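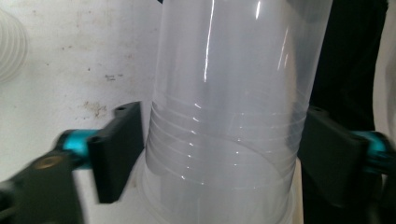
*Stacked clear plastic cups*

# Ganside account breach - did anyone else get the letter?

**pkettle86** - 3rd March

Got a letter from Ganside saying my customer record was in a database that was left open. It lists name, email, home address and the last 4 digits of a card. They say passwords were not included. I closed that account two years ago, so I'd like to know why they still had any of it.

**rowan_t**

Same letter here. Mine also lists date of birth. I called the number on the back and was on hold for 86 minutes, then got told to read the letter again.

**mapleford**

The letter says the database was found in September. That is 6 months between finding it and telling us. My state has a deadline for these notices and I doubt they met it.

**dredge**

Deadlines usually run from when the company confirms whose data was in there, so they may be fine legally. I work in claims and see this a lot. I'm not defending them, but I wouldn't plan on a payout.

**mapleford**

"May be fine legally" is what their lawyers will say too. I've filed a complaint with the attorney general's office. It's a short form. 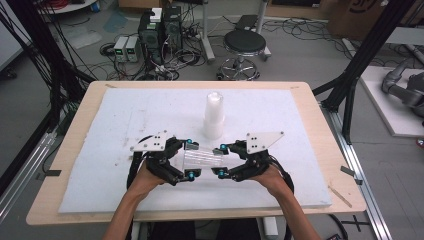 *Two grippers holding a clear ribbed container*

**Silvana Quintana**

I use my real name here, so hello. Piltley sent me nearly the same letter last week, down to the wording of the second paragraph. Both companies use Camargo for their customer mail. Has anyone seen Camargo say anything?

**rowan_t**

Nothing on their site. The status page says all systems normal.

**dredge**

Similar wording doesn't prove much. Law firms reuse templates. It could be two separate leaks.

**Silvana Quintana**

Could be. But I gave Piltley an address I use for them only, and the spam to that one and to my Ganside one started on the same day - same sender, same subject line.

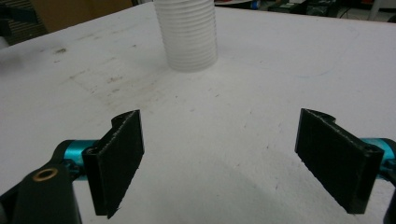 I still have both messages with full headers if anybody wants to compare. I've taken my phone number out of the copies.

**pkettle86**

Please send them to me. Is the free monitoring worth signing up for? It's through Nosstead and they want my Social Security number, which Ganside never had.

**mapleford**

I wouldn't. A credit freeze is free and you don't have to give anything to a company you've never dealt with.

**dredge**

I'd do both. The freeze stops new accounts, the monitoring tells you about old ones. Read the Nosstead terms first and check whether it renews at full price.

**rowan_t**

It does renew, page 2 of the terms. You have to cancel by phone.
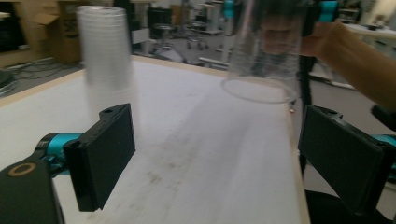
## What to do if you got the letter (pinned by pkettle86)

- Change your password anyway, and anywhere else you used it.
- Freeze your credit with each bureau separately.
- Keep the letter and the envelope. The postmark shows when it was sent.
- Don't click links in emails about the breach. Type the address in yourself.

**mapleford**

Can you add the attorney general complaint to the list?

**pkettle86**

Will do tonight. Still waiting on Ganside to tell me why a closed account was in there.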